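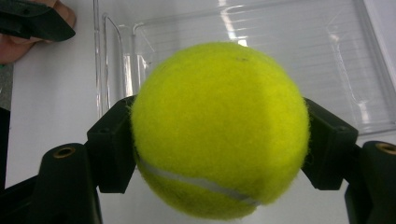

Seed store inspection checklist, with comments
Wemenari seed store, maize and bean seed

Inspected by: Moushumi Debnath
Accompanied by: Gilmar Tavares (store), Yayra Asamoah (seed records)
Weather: dry, light wind from the east
Period covered: harvest to December

Marks used: OK, Attention (fix before the next visit), Stop (no seed in or out until fixed).

1. Outside the building

1.1 Grass cut short along all walls - OK
1.2 No heaps of cobs, husks or old bags against the walls - Attention
Comment: Husks are piled behind the north wall, next to the shelling floor. Gilmar says they are waiting for the cart. They should go to the compost ground by Friday whether the cart has come or not.
1.3 Drain clear on both sides - OK
1.4 Roof sheets fixed, no daylight showing from inside - Attention
Comment: One nail hole above the bean side. Small, but it is over the stacks. Move the two nearest stacks until it is sealed.
1.5 Rat guards in place under the raised floor - OK
Comment: The guard on the corner post has been turned the right way up since the last visit.

2. Doors, vents and floor

2.1 Door closes fully, lock works - OK
2.2 Mesh on all vents, no tears - Attention
Comment: The mesh on the west vent has come loose along the bottom edge. A hand fits through. Odair Andrade has mesh left over from the poultry house, check that it is fine enough before using it.
2.3 Floor swept, nothing spilled between the stacks - OK
2.4 Cracks in floor and lower walls filled - OK
Comment: The filling done before harvest has held. One new crack near the door, hair-thin, to be watched.

3. Stacks and bags

3.1 All bags on pallets - OK
3.2 Gap between stacks and wall wide enough to walk through - Attention
Comment: Fine on the maize side. On the bean side the last stack was built too close and I could not get behind it to look. Rebuild it.
3.3 Stacks no higher than 6 bags - OK
3.4 Bags sound, stitched, no holes - OK
3.5 Every bag has a label inside and a tag outside - Stop
Comment: Lot 73 of the Quispe bean has tags outside but the three bags I opened had no label inside. Yayra checked the field book and the lot is entered correctly, so this is a packing fault. The Stop applies to lot 73 only. All its bags are to be opened, labelled and stitched again before any go out.
3.6 Treated and untreated seed kept apart - OK
3.7 Nothing eaten or sold as food kept in the same room - OK

4. Moisture and temperature

4.1 Moisture meter present and working - OK
Comment: The store uses the Rurker meter. Batteries were changed during the visit. I compared it with my own on the same maize sample and the readings agreed.
4.2 Maize seed below 13 per cent - Attention
Comment: All lots pass except the late field behind the river, which read 14. Take it out and spread it on the sheets again for two mornings, then test. Bring it in before the evening damp. Luana Batista will do the second reading and sign for it.
4.3 Bean seed below 13 per cent - OK
4.4 No warm spots when the arm is pushed between bags - OK
4.5 Readings written down every week - Attention
Comment: Two weeks are missing in the middle of the sheet. Please leave a line blank if a reading was missed. Do not copy the figure from the week before.

5. Insects, rats and mould

5.1 No live weevils in maize samples - OK
5.2 No live bruchids in bean samples - Attention
Comment: Two live beetles in one sample from the oldest bean lot, and a few seeds with round holes. The lot was threshed late and stood in the field longer than the others. Move it to the separate room today, sieve it, and put it in the airtight bags. Sample again at the next visit.
5.3 No droppings, gnawed bags or nests - OK
5.4 No musty smell, no grey or green growth on seed - OK
5.5 Traps checked and the check written down - OK

6. Chemicals and people

6.1 Seed dressing locked away from the seed and from the tools - OK
6.2 Containers keep their own labels - OK
6.3 Gloves and masks available in working condition - Attention
Comment: Gloves are fine. The mask filters are past the date printed on the packet. New ones have been ordered through Holteo.
6.4 Water and soap within a short walk of the dressing area - OK
6.5 No food or drink in the dressing area - OK

7. Records

7.1 Lot book up to date - OK
7.2 Weight in the book agrees with the weight in the store - OK
Comment: The book says 1286 kg of maize seed. We weighed every bag on the platform scale and got the same once the empty bag weight was taken off.
7.3 Germination test done for each lot - Attention
Comment: Done for maize. For beans, two lots still have to be tested. Take the sample from the top, middle and bottom of the stack, mix it, and count out the seeds without choosing the good ones.
7.4 Names of growers receiving seed are entered on the day - OK
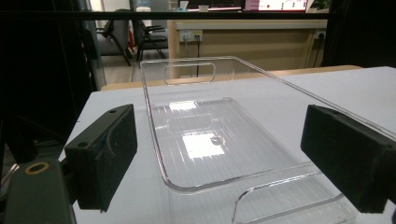
Can a lot that fails the moisture check be given out if the grower plans to plant it straight away?
Keep it in the store until it has been dried and tested again. Planting is often put off when the rains are late, and damp seed in a closed bag at home loses germination within weeks.

8. To be done before the next visit

Lot 73: open, label, stitch - Yayra Asamoah
Late maize lot: dry again and test - Luana Batista
Bean lot with beetles: separate room, sieve, airtight bags - Gilmar Tavares
West vent mesh and roof hole - Odair Andrade
Husks away from north wall, last bean stack rebuilt - Gilmar Tavares
Bean germination tests - Yayra Asamoah

Next visit starts at 7 in the morning. Please have the sampling spear clean and the lot book on the table by the door.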